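Household Sorting and Storage Project
Progress report to Skunitz
Prepared by Agnese Vanags, Plorora
Friday, May 10, 2024

1. Period covered

Work since the last report covered the food sorting module and the first part of the linen module. The kitchen module was closed in the previous period and is not discussed except where it affects the budget.

2. Status against plan

The plan called for 101 home visits by the end of this period. 83 have been completed. Most of the shortfall is in the Khumalo district, where visits started late after the training dates for new home workers were moved. Madalena Carrilho has rescheduled the missing visits and does not expect the end date in November to change.

Visit records are complete for all finished homes. Two records were returned to the home worker for missing signatures and have been corrected.

3. Food sorting module

The module deals with fruit and dry goods that come into the home in plastic bags and stay in them. The home worker and the resident take the goods out, sort them by kind, check them for soft spots, and decide what is stored at room temperature and what goes in the refrigerator. Bags that are clean and whole are flattened and kept. The rest are thrown out.

The original instructions assumed a kitchen table. In 23 homes the table was too small or was in daily use for other work, and sorting was moved to a bed covered with a sheet or tablecloth. Zyanya Mendoza revised the instructions to allow this. The revised text asks for a clean cover over the full work area, with bags kept along the wall side and the fruit toward the front. A folded towel may be used as a shallow tray for round fruit. Boxes, tissues, chopsticks and other small items are set to one side and put away last.

Sorting on a bed takes longer to set up than sorting on a table. Round fruit also rolls on a soft mattress, and the towel only partly corrects this. A rigid tray is under review. The Plillero tray was tried by Malsha Cassim and found to be too deep for small fruit. A lower model will be priced before the next report.

The layout below follows the revised instructions, with oranges lined up at the front edge of a purple towel and the bags gathered against the wall. 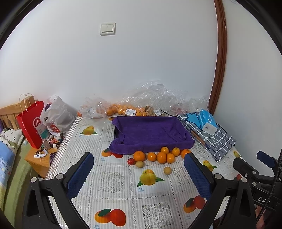

4. Linen module

Ermelinda Mota has finished the draft checklist for towels, sheets and table covers. It separates items used for food work from items used for sleeping, a point the first version left out. Field use of the checklist begins with the next group of visits.

5. Budget

Spending is within the approved amount. Travel is under plan due to the delayed visits and will rise once they are made. Supplies are slightly over plan because of extra covers bought for homes without a spare one. We request approval to move unspent kitchen module funds to supplies.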